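Chapter 6
Heating by Electric Current
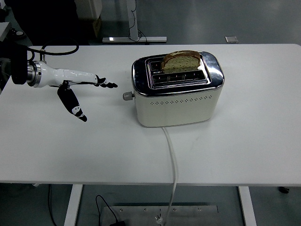

6.1 Where the heat comes from

Any wire that carries a current gets warmer. In most of the wiring in a house the rise is too small to notice, and the people who design the wiring take care to keep it that way. In a kettle, an iron, a hair dryer or a toaster the opposite is wanted, and a length of wire is chosen so that it will get hot quickly and stay hot for as long as the current flows.

In Chapter 4 we treated a current as a drift of electrons through a metal. The electrons do not have a clear path. They collide with the atoms of the metal and pass some of their energy on to them, and the atoms vibrate more strongly. We measure that stronger vibration as a rise in temperature. A material that takes a lot of energy from the moving electrons for a given current is said to have a high resistance.

Copper has a low resistance and is used for cables. The wires inside a toaster are usually made from an alloy of nickel and chromium, which resists the current far more than copper does. The alloy has a second useful property. When it is heated in air it forms a thin layer of oxide on its surface, and this layer protects the metal underneath. An iron wire of the same size would rust and break after a fairly short life.

6.2 Power

The rate at which an appliance turns electrical energy into heat is its power, measured in watts. One watt is one joule per second. Power is found by multiplying the voltage by the current:

P = V × I

Using Ohm's law from Chapter 5, the same quantity can be written as:

P = I × I × R

The second form shows that current matters a great deal. If the resistance stays the same and the current is doubled, the heat produced each second becomes four times as large. This is why a cable that is safe with one appliance plugged in may overheat when several are run from the same extension lead.

Worked example 6.1

A small heater is rated at 700 watts. How much energy does it use in 30 seconds?

Energy = power × time
Energy = 700 × 30 = 21,000 joules

Note that the answer says nothing about where the energy goes. Some of it will warm the air, some will warm the casing and some will reach whatever the heater is meant to warm. We return to this in section 6.5, under efficiency.

6.3 Heat by radiation

A hot wire loses energy in three ways – by conduction, by convection and by radiation. Bread in a toaster does not touch the heating wires, so very little heat reaches it by conduction through metal. Most of the browning is done by infrared radiation, which travels straight from the wires to the surface of the bread. The orange glow is visible light given off at the same time, but it carries only a small share of the energy.

Distance matters here too. The side of a slice that leans towards the wires browns faster than the other, and guide bars are fitted to hold the bread upright between them.

Activity 6A

You will need a 12-volt laboratory supply, an ammeter, a voltmeter, a heatproof mat and 20 centimetres of nichrome wire. Do not use mains electricity for this activity, and never open a mains appliance.

1. Connect the wire in series with the ammeter, and place the voltmeter across it.
2. Set the supply to its lowest voltage and record both readings.
3. Raise the voltage one step at a time, and stop as soon as the wire begins to glow.
4. Calculate the power at each step and plot it against the current.

Let the wire cool fully before you touch it. Keep your table of results – it will be needed again in section 6.4, where we look at how resistance changes with temperature.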